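# Skamlow hand kit on a Nurkach arm: notes after the first 488 cycles 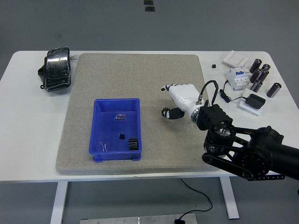

The Skamlow kit is sold as a retrofit: a five-part box containing the hand, a wrist adapter, a cable, a driver licence and a calibration sheet, meant to give an older belt-driven arm something better than a two-jaw gripper. I bought mine from Sombatkul, who handle the local stock, and paid full price for it. The arm is the Nurkach I have written about before, with no changes upstream of the wrist. The adapter is the black block with ribbed sides, and the hand seats against it with a silver metal ring between the two. The cable plugs into a metal connector on top of the hand and loops back over the wrist, and that loop is my first complaint. It wants a clip at the midpoint and the kit doesn't include one.

## Mounting

The adapter bolts up with the supplied hardware. The instructions give torque values for the outer ring and leave out the inner one, so I emailed Skamlow and got a number back in January, two weeks after asking. The tolerance on the adapter is good. I could measure no play at the fingertips with the arm locked, apart from what the fingers themselves contribute.

Total mounting time was under an hour, most of it spent re-terminating a ground lead on the Nurkach side. If your arm already has a clean 24 V supply at the wrist you can skip that.

## Setup on the bench

I run pick tests on a speckled grey mat. On the bare white table top, small dark parts skid when a fingertip touches them off-centre, and you end up measuring the table. The mat has enough grip to fix this and enough give to forgive a Z error of a millimetre or so.

Parts go into a shallow blue plastic bin. Flared walls matter more than you would expect with a humanoid hand, as the knuckles need somewhere to go when the fingers reach for a corner. I tried a straight-sided tray first and the hand fouled the rim on nearly every corner pick.

The part set is a mix of what I have in the drawers: electrolytic capacitors, a modular circuit breaker, a wall switch, a power adapter, little black cubes and offcuts of white wire. It is a reasonable spread of shapes for small electrical kitting, the job I want the arm to do.

## Results by part

**Capacitors.** Easy. The sleeves have some friction and the cylindrical shape suits a thumb-and-two-finger pinch. Standing parts were picked reliably from any approach angle. Parts on their side were slower but fine.

**Circuit breaker.** Good, provided the grasp is across the narrow dimension. The default grasp planner prefers the wide one and has to be overridden in the config file. An attached cord drags on the part and will rotate it in the grip.

**Small cubes.** Acceptable. The fingertips are small and dark with a slightly tacky surface, and they centre a cube well if the thumb arrives first. If the thumb is late the cube gets flicked.

**Transparent plastic pieces.** Poor, though I don't blame the hand. My vision setup loses clear parts against the bin floor when the light is overhead.

**Wire offcuts.** Not usable. Short strands sit lower than the fingers can reach. A vacuum tool or a pair of tweezers is the correct answer.

**Wall switch.** Flat parts lying face up need an edge to lift from. On the mat I could press one edge down and catch the other about half the time. On the bare table, never.

## Software

The driver installs cleanly and the API is small. Three things to note:

- Finger positions are reported in normalized units by default. Set the flag for degrees before you record anything, or you will be converting logs later.
- The force limit resets to factory on power loss. Put it in your startup script.
- The foot pedal input is supported as an enable switch but is undocumented. It is normally open on channel 3.

There is a subscription tier for remote diagnostics through Uvcombe. I ran the trial. It graphs motor current per finger, which the local driver will also give you if you poll it, and it sends an email when a finger drifts out of calibration. At my volume I have no use for it. A shop running several hands might.

## Wear and service

Skamlow specify a tendon check at 1,000 cycles and replacement at 3,000. At 488 I can see no fraying at the access port and the white shell has a few scuffs on the index finger side. Backlash in the thumb has gone up slightly, still within the calibration sheet's limit.

Spare tendons are sold only as a full set. I would prefer to buy the thumb separately, given how much more work it does than the little finger.

## Still to do

- Cable clip. Printing one this week.
- Diffuse side lighting for the clear parts.
- Repeat the cube test with the thumb timing moved forward 40 ms.
- Tendon check at 1,000, with measurements posted.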